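About us

Emen is a small workshop for sheet metal. Zodwa Cele opened it with one folding machine and a rented bench, and today we are 12 people. We make brackets, covers and perforated panels, mostly for shops and kitchens in Natdale. Small orders are welcome – even a single piece.

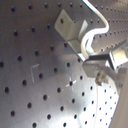 Natdale, January – Perforated sheet and folded brackets are still our daily work. Rafsan Gunawardena answers all questions about hole patterns. Please send him your drawing before you visit.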